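Clatcombe 住户通讯 居家与台面
2018-09-23

转角台面的布置与日常整理

上期通讯登出 Foturcombe 楼公用厨房的柜内分格办法以后，编辑部收到的来信大多问到同一处：柜子外面怎么办。柜内的东西有门挡着，放得密一点、乱一点，关上门也能用；台面上的东西每天被拿起、放下、推开，位置一直在变。本期谈台面，范围限于两类：一类是放餐具的白色桌面，一类是带立板的转角台面。水槽两侧的湿区不在本期范围内，留待以后另写。

文中所说的“固定物”，指一周内基本不离开原位的东西，例如带盖的罐子。“流动物”指每天至少移动一次的东西，例如碗、勺。“零散小件”指单件面积小于手掌、没有固定收纳处的东西。三类分开处理，规则也不同。住户可以用别的叫法，但同一户里的叫法最好统一，写在标签上的字也用同一套。

一、浅色桌面上的碗

浅色桌面的优点是容易看出污渍，缺点是浅色器皿放上去轮廓不清。白碗放在白桌上，碗沿与桌面的明度差很小，光线平的时候只剩一道弧。手从侧面伸过去拿别的东西，袖口带翻白碗的机会比带翻深色碗大。碗里留着勺子时，勺柄如果伸出碗沿，风险再高一层。

可行的办法有几种。第一种是换深色桌垫，成本低，但桌垫本身要洗，四角容易卷起，Foturcombe 楼试用过一段时间，后来撤掉了。第二种是把白碗全部换成有颜色的碗，花费较高，也没有必要。第三种是混放：白碗旁边固定放一只颜色鲜明的碗，作为这一组器皿的位置标记。人的视线先找到鲜明的那只，再找到旁边的白碗。第三种办法目前用得最多。

混放时要注意间距。两只碗的碗沿之间留出一只手能竖着伸进去的宽度，取碗时手指从碗的两侧下去，不碰到另一只。贴在一起放看上去整齐，实际取用时要先推开一只，推的时候碗底摩擦桌面，时间长了留下灰痕。灰痕多半可以用湿布加少量小苏打擦去，擦完再用清水过一遍。

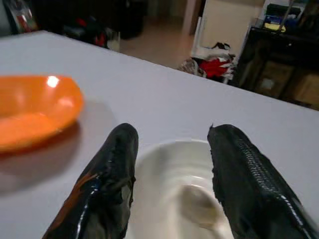
白碗与橙色碗分开放，白碗内有一把勺子。

关于勺子，有住户主张一律不放在碗里，统一进筷筒。这个规定在人多的厨房难以执行。用餐前摆位时，勺子放在碗内比放在桌面上干净；用餐后收碗时，勺子随碗一起走，也少一次弯腰。因此 Foturcombe 楼现行做法是：摆位和收碗两个阶段允许勺在碗内，存放阶段不允许。存放阶段的碗应当是空的，碗口朝上或朝下都可以，但同一层里方向要一致。

勺柄的朝向以桌子内侧为准。柄朝外时，从桌边走过的人容易碰到；柄朝内时，坐着的人伸手稍远，但不至于取不到。深碗配短勺时，勺柄会整个滑进碗底，汤水多的时候不好捞。配勺时先量碗深，勺长应明显大于碗的内径。各户现有的勺子长短不一，可以先用再说，下次添置时按这个尺寸挑。

桌面清洁的顺序是先干后湿。先把碎屑扫到一处收走，再上湿布。湿布从里往外拖，一次拖到边，不来回擦。浅色桌面来回擦会把有色汤汁摊成一片淡痕，当时看不见，干了以后在侧光下很明显。

二、转角台面的基本构成

转角台面由两块立板和一块台面板组成。两块立板在角上相接，形成一条竖缝；台面板从角里向外铺开，前缘可以加一条金属压边。三处接缝是日常维护的重点：立板与立板之间的竖缝，立板与台面板之间的底缝，以及压边与板面之间的缝。

竖缝一般不积水，主要问题是透光和积灰。板子装得不正，竖缝会上宽下窄，从侧面看得出来。缝宽在允许范围内时不必处理。底缝的问题比较多，面粉、盐粒、碎纸都会往那里走，扫帚够不着，吸尘器的扁嘴能吸出一部分，剩下的要用薄卡片沿着缝刮出来。压边的缝最小，但离人最近，水从前面溅上来，先到那里。压边松动的台面，前缘的板芯受潮以后会鼓起，鼓起以后无法复原，只能换板。

立板的颜色没有硬性规定。Clurnley 一带的旧楼多用白色，理由是与墙面一致。Foturcombe 楼的薄荷绿立板使用下来评价尚可：透明玻璃罐、白色器皿和深色盖子在绿色前面都能看清，折痕和水痕不如在白色上显眼。缺点是不同批次的板子色差难以避免，加上两面受光不同，看上去一块浅、一块深。新装时应尽量从同一批里取板。已经装好的，不建议为色差重换。

木色台面板的维护以防渗为主。浅色木板上的深色污点一旦渗进去，表面擦拭只能减淡。处理步骤如下。先用拧干的湿布擦一遍，判断污点在表面还是在里面。在表面的，用中性洗涤剂。在里面的，先弄清板面材料；实木可以用细砂纸顺着纹理轻磨，磨完补一层食品级木蜡油；贴面板不能磨，磨穿以后比原来的污点更难看。判断不了材料的，就留着不动。一个小污点不影响使用，也不影响卫生检查的结果。

三、固定物放在角里

角里的那一块地方，手够得着，但用刀、揉面、写字都用不上，适合放固定物。首选是带盖的罐子，盖子要能拧紧，罐身最好透明，余量一眼能看到。罐子的高度不宜超过立板，宽度以能单手握住为准。

一个角里放一只罐子比较合适，最多两只。三只以上时，后面那只要越过前面的才能拿到，等于又变回了柜子。盐、糖、淀粉一类的白色内容物装在透明罐里，外观相近，必须贴标签。标签贴在罐身朝外的一面，不贴在盖子上。盖子会在清洗时互换，标签跟着盖子走，里面的东西就对不上了。Clatcombe 去年收到的误用报告里，有一大半出在盖子互换上。

罐子与两侧立板之间各留一指宽。完全顶到角里，转动罐身时会刮到立板，时间长了立板下部出现横向擦痕。带螺纹盖的罐子要连盖一起放回原处，不要先把盖子搁在一旁，等会儿再拧。

玻璃罐底部容易带粉。每次取用后把罐底在手掌上抹一下再放回，底缝里的积粉会少很多。台面后缘如果有纸屑、胶带头一类的白色碎片，随手捡走，不要往缝里扫。这类碎片在浅色木板上不明显，经常一留就是几个星期，受潮以后粘在板上，要用温水敷一会儿才揭得下来。

四、零散小件用盘子收

零散小件是台面上最难管的一类。它们没有统一的形状，进不了筷筒，放抽屉里又找不到。现在推荐的做法是在罐子前面放一只带沿的盘子，凡是从口袋里掏出来的、从别处带过来的、一时不知道放哪里的小东西，一律先进盘子。

盘子的选择有以下要求。要有沿，沿的高度能挡住圆形物件滚出。要圆的，方盘的角在转角台面上会顶住立板。颜色与台面要有明显差别，与立板也不宜完全相同。釉面比素面好清理，金属件在釉面上拖动会发出声音，有人不喜欢，可以在盘底垫一块软布，但软布要每周洗。直径不大于34厘米，再大就占去了操作区。

盘子的位置略偏于罐子一侧，离人比罐子近。偏开以后，取罐子的手从盘子旁边过去，不从盘子上方过去，袖口不会扫到盘子里的东西。盘子不要压在台面前缘的金属条上，盘底悬空一部分，一碰就翻。

小件进盘以后，平的放下面，长的放上面。薄片一类的东西压在下面不占高度，长条形的东西横在上面，一拿就起来。反过来放，长条在下，薄片在上，每次抽长条时薄片都会散开。这条规定看上去琐碎，执行以后找东西的时间确实短了。

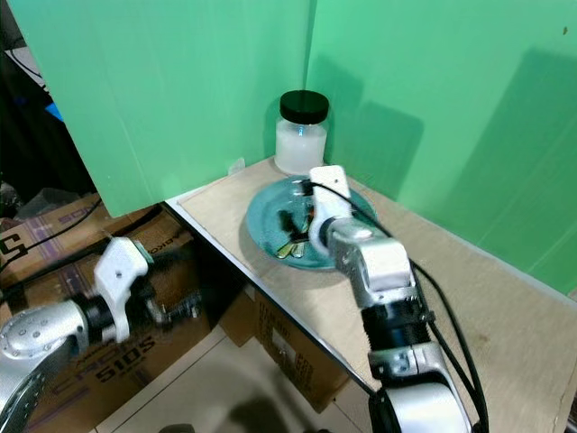 五、每周清盘

盘子只解决暂存，不解决去向。如果只进不出，两三周后盘子就满了，再放的东西会落到台面上，等于没有盘子。所以要定期清盘，周期定为7天，具体哪一天由各户自己定，定了以后不要随意改。

清盘步骤：

把盘子整个端到白色桌面上，不要在原处翻找。

把里面的东西全部倒出，按去向分堆。能归位的归位，属于别的房间的拿走，坏的丢弃，说不清用途的单独一堆。

盘子用温水洗净，擦干。釉面上的金属划痕呈灰黑色，多数可以用小苏打糊去掉，少数去不掉的不影响使用。

擦一遍盘子原来压着的那块台面。那里平时擦不到，会留下一圈印子。

盘子放回原处，把说不清用途的那一堆放回去，写一张小纸条注明日期。下次清盘时如果仍然没有人认领，移到公用层架的待领盒。

金属小件要先擦干再放回。潮湿的金属件压在釉面上过夜，会留下锈印。木板上的锈印更难处理，因此任何金属件都不直接放在木板上，临时搁一下也不行。

待领盒的保管期是19天，从放进去的第二天起算。到期以后由当周值日的住户统一处理。待领盒里的东西不接受口头预留，需要预留的请在盒盖的登记单上写明房号和物品名称，字迹要能辨认。8月份有两张登记单因为字迹不清作废，在此提醒。

六、立板底部与后缘

转角台面使用一段时间以后，最先变样的往往是立板靠近台面的那一截。原因有几个：擦台面时湿布碰到，罐子转动时刮到，固定用的小件松动以后板子向前倾。检查时蹲下来，视线与台面齐平，沿着底缝从一头看到另一头。立板应当与台面基本垂直，底缝宽度前后一致。局部变宽的地方，多半是板子鼓起或固定点松脱。

立板表面的浅折痕属于正常现象。板子在运输和安装时受过弯，装好以后仍会留下竖向或斜向的痕迹，侧光下看得清楚，正面看不明显。用手掌轻按，按下去能回弹的不用管；按下去发软、有响声的，说明背后空了，要重新固定。不要用熨斗或吹风机加热整平，Hajji 楼有一户这样做过，板面局部发亮，比折痕更显眼。 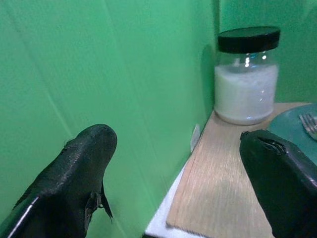

检查底缝时顺带看一下后缘附近有没有附着物。贴在立板根部的东西，不论是夹子、纸片还是胶带，凡是起固定作用的保留，不起作用的去掉。去掉之前先用手指轻轻推一下立板，看板子是否跟着动。板子跟着动的，先找到替代的固定办法，再去掉原来的。残胶用少量食用油浸软以后擦净，再用洗涤剂去油。不要用刀片刮立板，刀痕以后会藏灰。

木纹台面的擦拭方向与纹理一致。横着纹理擦，水会停在纹理的细槽里，干得慢。顺着纹理擦，水随布走，一遍基本能干。布要拧到不滴水为止。擦到靠立板的那一条时，改用折起来的布角，用力要轻，布角不要塞进底缝。每次擦完以后让台面自然晾干，罐子和盘子等台面干透再放回去。

七、操作区的留空

转角台面除去角里的罐子和前面的盘子，剩下的部分是操作区。操作区在不用的时候应当留空。这里说的留空有明确的标准：一块普通砧板能平放下去，四边不碰到任何东西。达不到这个标准的，说明流动物没有归位，或者盘子太大。

有来信问，面积本来就小的转角台面能不能把盘子挂到立板上。不建议。立板的固定点是按自重算的，加上挂件以后受力向前，底缝会逐渐张开。也有来信问能不能在立板上打孔装搁架，公用厨房里的立板属于楼内设施，打孔需要先提交申请，自家厨房自行决定。

还有来信问到照明。转角处的两块立板会互相遮光，灯从一侧打过来，另一侧的立板就落下影子，角里的罐子也在立板上投下影子。影子本身不妨碍使用，但会让台面上的小污点和碎屑不容易看见。擦台面时换一个方向站，或者用手电从侧面照一下，比加装一盏灯省事。加灯的住户请选择能够贴在吊柜底面的型号，电线不要从立板与台面之间穿过。

八、物料与领取

公用物料间现存的台面维护物料有小苏打、中性洗涤剂、食品级木蜡油、细砂纸、空白标签和薄卡片。领取时在门后的登记本上写明房号、品名和数量。木蜡油每次限领一小瓶，用不完的退回，不要自行转给别的住户，以便核对余量。

空白标签本季度共进了1337张，按目前的领用速度，用到年底没有问题。标签背胶遇水会失效，贴之前把罐身擦干，贴好以后过一晚再沾水。旧标签要整张揭掉再贴新的，不要层层叠贴。

带沿圆盘不在公用物料之内，由各户自备。Clurnley 的旧货铺子里常有单只出售的釉面盘，品相一般，作收纳用足够。买回来先看盘沿有没有缺口，有缺口的不要放在孩子够得到的地方。盘底不平的可以在下面垫一圈薄毡，毡圈的直径应小于盘底，从上面看不到为宜。

下期谈水槽两侧湿区，内容包括沥水架的位置、抹布的悬挂和下水口滤网的更换。对本期内容有补充或更正的，请把书面意见投入 Foturcombe 楼一层信箱，注明“台面”二字。随信附草图的，请标出单位。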